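I've been getting emails about how to start running or riding on narrow back lanes, the kind with no lines, no sidewalk and plants growing right up to the pavement. So I finally sat down and wrote out how I do it. I've been using these little roads for years (mostly on foot, sometimes on my old Vangate bike, which weighs as much as a calf) and I love them. They do take a bit of getting used to if you learned on a park loop!

Last updated 2018-10-03, with the part about verges rewritten after Socorro Guzmán told me the first version made no sense.

## Before you go: look at the map, then don't trust it

I start with a paper map or whatever's on my phone and pick a stretch I can do out and back. Out and back is great for a first try. You see everything twice, and on the return you already know which patches are rough. A loop sounds more fun, but on a loop you can end up on a section you've never seen when you're already tired.

Keep the first one short. My regular lane has 57 feet of climbing over the whole thing, so basically flat, and that's what I'd look for. If your map shows the lane as a thin gray line with no name, good. Check the satellite view too, though it may be years old. Mine showed an open field on one side where there's now a hedge taller than I am.

Things I look up ahead of time:

- where the lane starts and ends, and whether either end is gated
- any place with room to step well off the pavement
- farm entrances and side tracks
- whether I'll have a phone signal (if I won't, I text someone my route)

## What to wear and carry

Bright colors. I know, everybody says it. But think about it from the other direction: on a cloudy day everything out there is olive and gray and brown, and a person in an olive jacket is a shrub. I wear an orange vest that cost almost nothing, and Murray Dufour, who runs with me when his knee lets him, wears a yellow hat you could land a plane by.

Long socks, too. If you step onto the verge you'll be in grass and weeds, and bare ankles get scratched up fast. I carry a small Plulus waist pack with water, a bandage, my phone and a granola bar I usually forget about until it's crumbs.

No headphones on this kind of road, please. Or one ear at most, turned way down. You'll hear a car a long time before you see it, and you want that head start.

## Which side to be on

On foot, I face oncoming traffic. Where I live that means the left side. On the bike I ride on the right with everyone else, and I take more of the lane than feels polite, especially where it narrows. Hugging the edge puts your wheels in the crumbly stuff and gets your elbow whacked by leaves.

Bends are the exception when I'm walking or running. If the lane turns to the left and the plants are thick on the inside of it, I cross over *well before* the bend so that I'm on the outside, where a driver can see me sooner. Then I cross back once it straightens out. Don't cross in the bend itself!

## Reading the edges

This is the part I rewrote. The edge of the pavement tells you most of what you need to know, and I check it constantly without really thinking about it anymore. What I'm asking myself is: if something comes along right now, where do I go?

An edge with a strip of short grass or bare dirt next to it is an easy one. You step over, you wait, you step back. An edge with leaves hanging over it is harder, because you can't see what's underneath, and the ground might drop away into a ditch. And a lane can switch from one kind to the other in a few strides, so keep looking ahead for your next good spot.

No painted lines anywhere, and plenty growing along the edges:

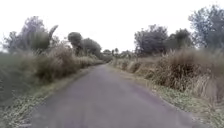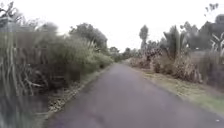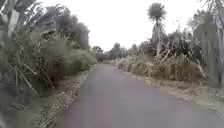

Once you've found your spot, use it early. I used to wait until the car was almost on me and then hop sideways, which scares the driver and isn't great for the ankles either. Now, as soon as I hear an engine, I pick the next bit of clear verge and head for it at an ordinary pace. If the verge is gravel I slow down before I step onto it. Loose gravel on top of hard dirt is slippery, and I have a scar on my palm to prove it.

Twigs and dead leaves pile up along the edge, mostly after wind. On foot you can shuffle through. On a bike, ride around, since a stick in the spokes will end your day. The long tough strappy leaves are the worst of the lot. They don't break up like normal leaves, they just lie there like straps and wrap themselves around things. I've pulled one out of my rear derailleur with pliers.

## Pacing when there's nothing to measure against

A long straight lane messes with your sense of speed. You see trees at the far end, you run for what feels like ages, and they look exactly the same size. I went out way too fast on straights for my whole first year because of this.

What works for me is counting. I count 100 steps at an easy pace, then let myself look up and pick out something nearby: an odd-shaped tree, a gap in the bushes, a fence post. I run to that. Then another 100. It's a bit childish and I still do it! Socorro thinks it would drive her crazy, and she uses a timer on her watch that buzzes every few minutes. Either is fine. What you don't want to do is stare at the end of the road.

If you're brand new, try this for your first three weeks:

1. **Week one:** walk the whole lane, out and back, twice. Learn the bends and the spots where you can step off.
2. **Week two:** run to your first landmark, walk to the second, and so on. Walk all the way home.
3. **Week three:** same as week two, but run-walk in both directions.

My lane measures 1,160 yards from the gate to the junction, and I did week two for most of a month before I felt like moving on. Nothing bad happened.

## Weather and light

I like a white, cloudy sky best. There's no glare, there are no hard tree shadows striped across the pavement to hide a pothole, and I don't have to think about sunscreen. Low sun is the one I avoid. If it's in your eyes, turn around and think about the driver coming up behind you, because it's in theirs too. In September I move my run to later in the morning to get away from it.

After rain, watch the places where trees hang over the lane. They stay damp long after the open parts have dried, and a thin layer of moss on old asphalt is slick enough to put you down.

I don't do these roads after dark. Murray does, with a headlamp and a blinking Climis light clipped to his back, and he's fine, but he also knows every foot of it.

## Being a decent neighbor

Wave at drivers who slow down. Say hello to people on foot. If you come up behind a walker, call out from a good distance back (I just say "morning!" at any hour) and give them time to move over. Slow to a walk for horses and wait for the rider to tell you what they'd like you to do.

Take your wrappers home, including the little torn-off corner. And if you see a branch down across the pavement and you can shift it safely, drag it onto the verge. If it's too big, call the county road office and tell them which end of the lane it's closest to.

Next up I'm going to write about brakes and tires for this kind of riding, as I just put a set of Alemayehu tires on the Vangate and want a few more weeks on them before I say anything. Send me your questions in the meantime, and tell me what your lane is like.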